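About Etell

Etell is an independent site about promo art: the posters, key art and desktop wallpapers that television shows get wrapped in before anyone has watched a minute of them. We look at this stuff for a living, more or less, and we don't trust much of it.

If you came here for a free download, you may be disappointed. Plenty of sites will give you a wallpaper of any cast you like, tagged with words a piece of software guessed at. We've read those tags. A man in a suit becomes "business suit, street, newspaper, handkerchief" and the page goes up anyway. We started Etell in Nakeswood because we wanted a place that said where a poster came from, and said so plainly when the trail went cold.

What we do

We keep a catalog of season posters and the variants that go with them. There are nearly 1,000 entries at the moment. That sounds like a lot until you see how many fan sites claim ten times as many, and then open them and find the same cast shot cropped five ways. We list a crop once, under its parent.

Each entry says who released the art, where it first ran, and what size we've been able to confirm. A blank field means we don't know. People write in to tell us the blanks look unprofessional. We think a guess looks worse.

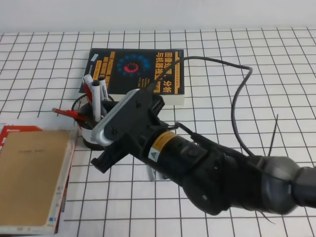

Black gripper over the grid-covered tabletop.

How we decide what's official

Mostly by being slow. A poster counts as official when we can match it to a press kit, a printed ad or a physical sheet. "I found it on a forum and it looks real" doesn't get you in, and neither does a watermark, as watermarks are about the easiest thing in the world to add. Of the last 58 submissions we received, we accepted 29. Some of the rest were good fan work, and we said so to the people who sent them, but they weren't what the sender thought they were.

We also don't use the phrase "HD." It has been stuck on so many blown-up, smeared, oversharpened files that it no longer tells a reader anything. We give the pixel size of the file and the smallest type on it that we can read

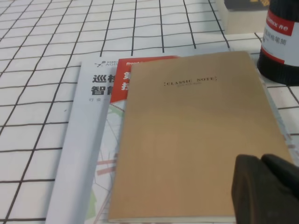
without squinting, which is our own rough test and not a standard of any kind. Colors are another matter. Two printings of the same sheet can differ quite a bit, and screens differ more. When somebody says a scan is "color accurate" we ask what it was compared against, and the answer is usually nothing.

The Tondent list

Tondent is the part of the site most people actually use. It's a plain running list of pairs: the poster a show launched with, and the poster it had by the next season. No scores and no essays. Put them next to each other and you'll notice how often the second one is the first with the cast moved closer together and the title made bigger — a network will call that a bold new look.

The list updates when we have something to add. Last March that was 7 pairs. Other months it has been none.

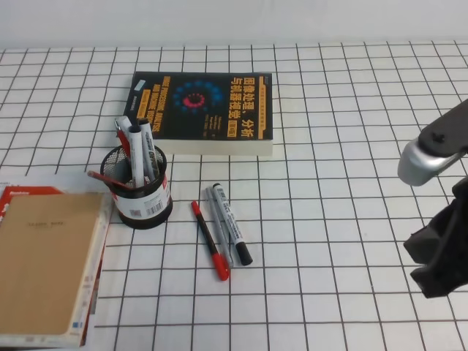 Thick black paperback with a yellow Chinese title, on the grid cloth.

Who pays for this

A fair thing to ask of any site. Hosting is covered by Hattar, the small print shop we run alongside Etell. Hattar prints reading copies and protective sleeves for collectors. It doesn't reprint network art, and we don't take money from studios, streaming services or wallpaper sites. We've had offers. They tended to come with a suggestion about what we might feature that week.

We do run one ad slot, for Hattar, at the foot of the page. You can block it. We would. 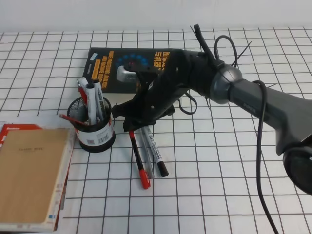
Getting in touch

Use the form on the contact page. Tell us which entry you mean and what you think is wrong with it, and if you have a source, send it along with the first message. We don't appraise posters, and we can't tell you what yours would sell for. Be careful with anyone who says they can do that from a phone photo.

Page last revised 5 November 2023.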